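Bernadette Achterberg
Friday, May 1, 2020
Reading time: 6 minutes

I had a kidney stone in November. A few people asked me to write down what I learned, so I'm doing it as a thread and then I can stop typing it out in messages.

I'm not a doctor. I do payroll. This is one patient's account and your own stone may be a different kind from mine.

It started at 4 in the morning as a backache on the left side. I took it for a pulled muscle from raking. By 5 I couldn't sit, stand or lie down in any position for more than a minute. People say the pain comes in waves and mine did, with maybe ten minutes between the bad parts.

My sister drove me to the hospital in Markska. They did a urine test, then a CT scan. The stone was 3 mm. I was a little insulted by how small it was.

At that size they mostly let it pass by itself. I went home with pain pills, a strainer and a sheet of instructions. You pee through the strainer every time, day and night, until you catch the thing. It took me six days.

Keep the stone. Put it in the clean cup they give you, dry. I nearly rinsed mine down the sink because it looked like a grain of brown sugar. The lab needs it to tell you what it's made of, and most of the advice depends on that.

Mine went to Zuron, the lab our clinic uses. The report came back calcium oxalate, the common kind. Other kinds are uric acid, struvite and cystine, and they are handled differently.

My share of the bill for that one morning came to $604. I mention it for anyone who has a high deductible and wants to plan. Ask for the itemized copy. Mine had a charge on it for a sling, and I did not have a sling.

Six weeks later I did the 24-hour urine collection. They give you a big orange jug. You skip the first trip of the morning, then save everything until the same time the next day, including the first trip of that second morning. It stays in the fridge or on ice. Pick a day you're home.

I did mine on a Sunday and told everyone in the house not to touch the paper bag on the bottom shelf. They didn't need to be told twice.

Total volume for the day: 1186 ml. The urologist wanted at least 2500. So I was making less than half of what I should, and that was on a day I thought I'd been drinking plenty.

That was the most useful number anyone gave me. I'd always said I drank a lot of water. I had a bottle with me all the time and I suppose I counted having it.

What matters to them is what comes out. If you work outside, or in a hot kitchen, or you run, you can drink a good amount and still come up short because you sweat it off. Two people can drink the same and get different results in the jug.

I asked how much to drink to get there. She said start with three liters spread over the day and then repeat the test. She also said that people with heart failure or kidney disease may be told to limit fluids, so ask before you copy me.

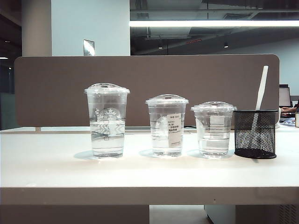

Does it have to be plain water?
Most drinks count toward the total, including coffee, tea and milk. My urologist said to make most of it water and to go easy on soda, and cola in particular.

The coffee part surprised me. I'd cut it out the week after the stone as a punishment to myself and had a headache for days. She told me I could have it back.

Now the things I tried, in the order I tried them.

First was a phone app called Nisham. It buzzes every hour and you log what you drank. I lasted two weeks. By the end I was swiping the reminder away in meetings and logging drinks I meant to have. Some people do well with it. My brother-in-law has used it for a year.

Second was one of those gallon jugs with times printed down the side. It's heavy and it didn't fit in the fridge door. By 3 in the afternoon I'd be far behind the line and then try to catch up, and then I was up four times in the night.

Third was tying it to things I already do. This is the one that stuck. A glass when I get up, before the coffee. One when I sit down to work. One with lunch and one after. One when I start supper and one with it. A small one at bedtime, with the understanding that I'll be up once.

The bedtime one was the urologist's idea. Urine gets most concentrated overnight and that's a good time for crystals to form. I used to stop drinking at 7 so I could sleep through. If you have trouble getting safely to the bathroom in the dark, talk to someone about this before you do it.

Measure your glasses once. Fill each with a measuring cup and remember the number. My everyday glass held a good deal less than I thought. The tall ones in our cupboard hold only slightly more than the short fat ones, which I'd never have guessed.

Also, people don't fill a glass to the top, and they don't finish it. I was pouring the last inch on the plant every time. The plant did well. 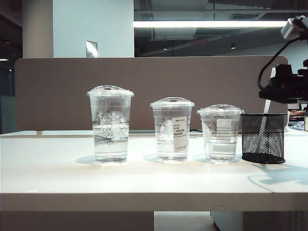

Tall, medium, short. Water in all of them.

Next is food, and I'll keep it short, because this is where people start sending me articles.

Salt. My sodium on the collection was 164, and she wanted it under 100. Salt pushes calcium out through the kidneys, so more salt means more calcium in the urine. I don't add much at the table. It was bread, deli turkey, canned soup and cheese. The soup alone was a shock when I read the label.

I changed the soup and the turkey first. I make a pot on Sunday with low-salt broth and use lemon at the end. It took three or four weeks before it stopped tasting like dishwater.

Calcium. Don't stop eating it. I had assumed a calcium stone meant no more milk, and I'd have bet money on it. Calcium eaten with a meal ties up oxalate in the gut, so less of it gets to the kidneys. She told me to keep yogurt and milk, with meals. Supplements are a separate question and I take none.

Oxalate. Spinach is the big one. I was putting two handfuls in a smoothie every morning for my health. Almonds too, and rhubarb, and beets. I was not told to give up every food on the list. I was told to stop the daily spinach and not to eat almonds by the bag. I use kale now and I don't enjoy it as much.

Careful with printed lists from the internet. I had three and they disagreed about sweet potatoes, blueberries and tea. Ask if your clinic has a dietitian. Mine did, and insurance covered one visit.

Vitamin C. High-dose pills can turn into oxalate in the body. I'd been taking 1,000 mg every winter day. I stopped. Oranges are fine.

Lemon. Citrate helps keep stones from forming and lemon juice has citrate. I put the juice of half a lemon in the first glass and half in the supper one. My dentist would like me to drink it with food and rinse after, so that's what I do. If your citrate is very low they may give you potassium citrate tablets. Mine was borderline.

Meat. Smaller portions. We have beans two nights now and fish on one. My husband did not complain much.

The second jug was in March. I'm not going to pretend it was perfect. Volume was a little over 2200, so still under the target, but she was pleased. Sodium was down but not under the line. Everything else was in range.

I know what's wrong with the missing part. It's weekends. At work I have a routine and on Saturday I have errands, and I don't like using the restroom at the store. These last weeks at home have been easier for that, if for nothing else.

A cheap check between tests is color. Pale yellow is what you want. Dark like apple juice means you're behind. Vitamins with B2 in them turn it bright yellow whatever you do, so don't go by that. Beets will scare you the first time.

When to go in and not wait: fever or chills with the pain, vomiting so you can't keep water down, not being able to pee, or blood you can see. Fever with a stone can mean an infection behind a blockage, and they treat that as an emergency.

Last thing. About half of people who have one stone will have another one within ten years or so if they change nothing. I keep that on an index card inside the cupboard door, over the glasses. My mother had four in her life and never once had the jug test. I wish someone had offered it to her.

I'll answer what I can in the replies. If you want to know about lithotripsy or stents, I haven't had either one and can't help.

Comments

Alper Gezer: I had the same with the spinach. Every day for two years in a smoothie. Mine was 7 mm and they had to go in for it. Drink your water, everyone.

stonepasser_dan: Did they give you Flomax? They gave it to me and it made me dizzy standing up.

Bernadette Achterberg: They did, for one week. I got up slowly and it was OK. I forgot to put it in.

Yazıcı Family Bakery: Bread really is a lot of the salt. We make a low-salt loaf on Thursdays but you have to order it ahead, it doesn't sell off the shelf.

m. in the valley: What do you do on long car trips? That's where I fall down every time.

Bernadette Achterberg: I stop more. I haven't found anything better.

quiltsandcats: The sling charge!! I got billed for crutches once when I came in for an ear infection. Always get the itemized copy.

Contact | © Bernadette Achterberg | Back to top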